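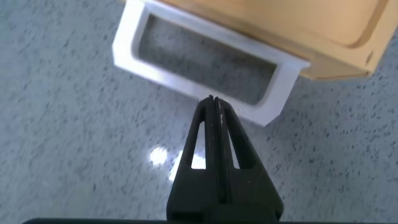
One respondent at Landcombe wrote that a drawer pull should let the whole hand in, and that anything smaller gets opened with a fingernail. Remarks of this sort were common in the written returns (78 of them dealt with handles alone) and they shaped the second round of the Trullis storage survey.

Figure 3. Light tan wooden box with a white rectangular handle-like bracket on its front, against a grey speckled floor.

4.2 Open handles on small boxes

We asked households which kind of front fitting they preferred on boxes kept at floor level. Open rectangular handles were chosen more often than knobs or cut-out slots, mainly by people who stored toys or shoes. Complaints were fewer, and most concerned thick walls that reduced the space for the fingers. In 13 returns the handle was said to catch on clothing. Box weight was not recorded in this round, so we cannot say whether it affected the choice.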